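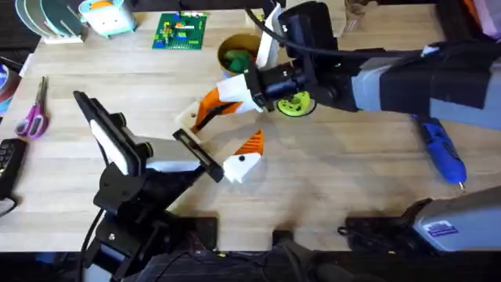
4장. 설치와 첫 가동

Prolten 제습기를 구입해 주셔서 감사합니다. 3장까지 읽고 오신 분께는 한 번 더 감사드립니다. 대부분은 전원부터 꽂고 나서 물통 표시등이 깜박일 때 이 장을 펼치십니다. 그런 분은 4.4절부터 보셔도 됩니다.

4.1 자리 잡기

1. 본체를 상자에서 꺼냅니다. 손잡이는 옆면의 오목한 곳입니다. 위쪽 송풍구 날개도 손잡이처럼 생겼지만 손잡이가 아닙니다. 해마다 부러진 날개가 Drumley 서비스 센터로 꾸준히 들어옵니다.
2. 운반 중에 본체가 누워 있었다면 똑바로 세운 채 6시간 기다립니다. 상자에 '세워서 운반'이라고 크게 인쇄되어 있으나, 저희는 택배의 현실을 알고 있습니다.
3. 바닥이 수평인지 확인합니다. 물통에 물을 조금 담아 제자리에 넣어 보면 대개 알 수 있습니다.
4. 흡기구가 있는 뒷면은 벽에서 한 뼘 이상 떼어 놓습니다. 커튼은 벽이 아니지만 흡기구 입장에서는 벽보다 나쁩니다.
5. 창문과 방문을 닫습니다. 창문을 연 채 가동하면 동네 전체의 습기를 제거하게 되며, 이는 보증 범위 밖의 선행입니다.

참고: 드레스룸에 놓을 때는 긴 외투를 송풍구 위로 늘어뜨리지 마십시오. 빨래 건조용으로 쓰신다면 본체는 건조대 옆에 둡니다. 건조대 밑에 두고 싶은 마음은 이해하지만, 양말에서는 물이 떨어집니다.

4.2 필터 끼우기

1. 뒷면 덮개 아래쪽을 누르면서 앞으로 당깁니다. '딸깍' 소리가 나면 정상이고, '뚝' 소리가 나면 9장 '부품 주문'으로 가십시오.
2. Plesden 필터의 비닐 포장을 벗깁니다. 당연한 말이라 초판에서는 뺐다가 개정판에 다시 넣었습니다.
3. 화살표가 본체 안쪽을 향하게 끼웁니다.
4. 덮개를 닫습니다. 닫히지 않으면 필터가 거꾸로입니다. 힘으로 닫히더라도 필터가 거꾸로입니다.

주의: 필터는 물로 씻지 마십시오. 진공청소기의 약한 흡입으로 먼지만 걷어 냅니다. 먼지망은 씻어도 되며, 그늘에서 완전히 말린 뒤 끼웁니다.

4.3 연속 배수 호스 연결 (선택 사항)

물통 비우기에 삶의 보람을 느끼지 않는다면 이 절을 따라 하십시오. 연결한 뒤에는 물통이 차지 않습니다. 표시등과의 정도 이쯤에서 떼게 됩니다.

1. 전원을 끄고 플러그를 뽑습니다.
2. 뒷면 아래의 고무마개를 돌려서 뺍니다. 마개는 버리지 말고 설명서 봉투에 넣어 두십시오. 봉투는 이미 버리셨겠지만, 서랍도 괜찮습니다.
3. 호스를 배수구에 끝까지 밀어 넣고 조임쇠를 손으로 조입니다. 펜치는 필요 없습니다.
4. 호스 반대쪽 끝을 욕실이나 베란다 하수구에 둡니다. 호스는 처음부터 끝까지 내리막이어야 합니다. 중간에 문턱이 하나라도 있으면 물은 문턱 앞에서 생각을 바꿉니다.
5. 물을 한 컵 부어 볼 곳은 따로 없습니다. 플러그를 다시 꽂고 반나절쯤 가동한 다음 연결부 밑을 휴지로 닦아 보십시오.

경고: 호스 끝이 물에 잠기지 않게 하십시오. 양동이에 받는 경우에도 마찬가지이며, 양동이를 쓰실 거라면 물통을 그냥 쓰시는 편이 낫습니다. 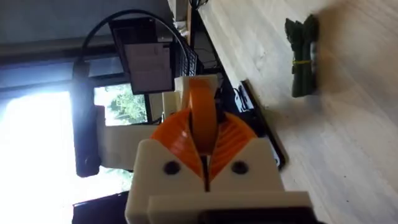 문턱 때문에 호스를 포기했다가 본체를 낮은 선반에 올렸더니 바로 해결됐다는 의견이 고객 게시판에 올라왔습니다. 다만 선반이 밤새 웅웅거려서 식구들에게 원망을 들었고, 설명서에 선반 이야기가 왜 없느냐고도 하셨습니다. 그래서 넣습니다. 선반은 가득 찬 물통까지 포함한 무게를 견뎌야 하고, 네 바퀴를 모두 잠가야 하며, 바닥에 얇은 고무판을 깔면 소리가 줄어듭니다. 바퀴 달린 선반 위에 바퀴 달린 제습기를 올리는 구성은 권하지 않습니다.

4.4 첫 가동

1. 물통을 뺐다가 다시 끼웁니다. 표시등이 꺼지지 않으면 물통 안의 부표가 걸린 것이니, 손가락으로 가볍게 건드려 줍니다.
2. 전원 단추를 누릅니다. 삐 소리는 끌 수 있습니다(6장 참조). 첫 소리는 끌 수 없습니다.
3. 희망 습도를 정합니다. 가장 낮은 숫자를 고르고 싶으시겠지만 그러면 본체가 쉬지 않고 돌고, 며칠 뒤에는 가습기를 검색하게 됩니다. 처음에는 '자동'으로 두십시오.
4. 압축기는 전원을 켠 직후 잠시 쉬었다가 돌기 시작합니다. 그동안 바람만 나오는 것은 정상입니다. 답답하다고 껐다 켜면 기다림도 처음부터 다시 시작합니다.
5. 처음 2일은 플라스틱 냄새가 날 수 있습니다. 그 뒤에도 냄새가 나면 4.2절의 2번을 다시 읽어 주십시오.

참고: 더운 바람이 나옵니다. 제습기는 에어컨이 아니며, 여름에 좁은 방에서 켜면 이 사실을 몸으로 배우게 됩니다. 가능하면 방을 비웠을 때 가동하십시오.

4.5 Hegazy 앱 연결

앱 없이도 모든 기능을 쓸 수 있습니다. 그래도 연결하시겠다면 다음과 같습니다.

1. 앱을 설치하고 계정을 만듭니다. 비밀번호는 14자 이상이어야 합니다. 제습기의 보안을 왜 이렇게까지 지키는지는 저희도 앱 담당 부서에 문의해 두었습니다.
2. '풍량'과 '타이머' 단추를 함께 길게 누릅니다. 무선 표시등이 깜박이면 손을 뗍니다.
3. 앱의 기기 목록에서 Prolten을 고릅니다. 목록에 이웃집 제습기가 보이더라도 고르지 마십시오.
4. 연결에 실패하면 공유기 가까이에서 다시 시도합니다. 두 번째에도 실패하면 본체 전면의 단추를 쓰십시오. 단추는 비밀번호를 묻지 않습니다.

물통 청소와 장기 보관은 5장에서 다룹니다. 보관 전에는 반드시 송풍 기능으로 내부를 말려야 하니, 장마가 끝났다고 바로 창고에 넣지 마시고 5장의 첫 쪽만이라도 읽어 주십시오.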